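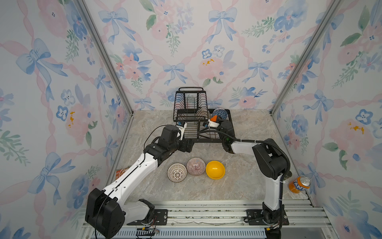
How do you decide whether to ship a used item or only sell it for local pickup?

I pack it and weigh it before I write the listing. If the postage comes out higher than half of what I'm asking, it goes up as pickup only.

Menaka Navaratnam
May 17, 2025
A few people asked about shipping after my last thread, so I'm putting the whole routine in one place. I sell household stuff, books, small kitchen things and sometimes a lamp. No clothes and no furniture. If you sell clothes your costs will look different from mine.

Menaka Navaratnam
Weigh it packed
I used to weigh the item by itself and guess at the box. I lost money on most of those. A box and crumpled paper weigh more than you expect, and if you land just over the line you pay for the next step up. Now the item goes in the box, with the paper, with the flaps closed, and then on the kitchen scale. I write the weight on a sticky note and leave it on the box until it sells.

Menaka Navaratnam
Measure the box too
Big light boxes can cost more than small heavy ones. I found this out with a lampshade. The shade weighed next to nothing and the postage was more than the buyer had paid for the whole lamp. I ate the difference. Shades are pickup only now, and so are large picture frames and anything with a long handle.

Menaka Navaratnam
Where the boxes come from
I have bought boxes once. The rest are from my own deliveries, from my sister, and from the garden center in Sadbridge, which leaves its flattened ones by the side door and is happy for people to take them. I keep 4 sizes and recycle whatever doesn't match. Before I did that I had a closet full of boxes and never the right one.

Cross out old barcodes with a thick marker or peel them off. I had a parcel go to Grorness and come back to me because the old label could still be scanned.

Menaka Navaratnam
Dishes and glass
Every piece gets wrapped separately. Plates go in on edge, like records, with folded cardboard between them. Cups get paper stuffed inside before they get paper around the outside. When the box is closed I shake it gently next to my ear. If I hear anything I open it and add paper.

For anything with a lid, wrap the lid by itself and tape a note to it so the buyer doesn't throw it out with the packing. This happened to me with a Rautiainen sugar bowl. The buyer was nice about it but I still refunded her, and there was no way to replace the lid.
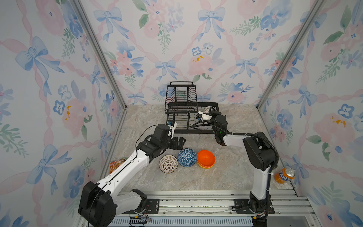
Menaka Navaratnam
Flat rate or actual postage
I charge actual postage on anything heavy and put a flat $5 on small things. Some of the small ones cost me a bit less than that and some cost a bit more. I stopped trying to get it exact because I was spending longer on postage than on the listings.

Free shipping did not work for me. I had to raise the price to cover it, and then people made offers as if the price was only for the item.

Menaka Navaratnam
Handling time
My listings say 3 business days. I usually go to the post office sooner, but I don't promise it. When I promised next day I got messages at breakfast asking where the tracking number was.

Menaka Navaratnam
Plornlow labels
Someone asked if I use the labels you can buy inside Plornlow. Yes for small parcels, since the tracking gets added to the order without me typing it. For heavier boxes I compare with the counter price first. Check the return address on the label before you print. Mine still had my old apartment on it for most of a winter.

Menaka Navaratnam
Keep the receipt until the buyer has it
I photograph the drop-off receipt while I'm still at the counter and then put the paper one in an envelope in the desk. After the parcel is marked delivered I wait for the return window to close and throw it away. I have needed one of those receipts for a claim, for a box of pie dishes that went missing. The claim was paid, but they wanted the receipt and also proof of what the buyer paid.

Menaka Navaratnam
What it added up to
I went through last year's orders over the weekend. I spent $654 on postage and tape, and buyers paid me back for nearly all of it. The gap was mostly the lampshade and a few parcels I weighed wrong in the spring.

Menaka Navaratnam
Replying here to the question about tape: the wide clear kind, two strips across the bottom and one across the top. Masking tape comes off in the cold.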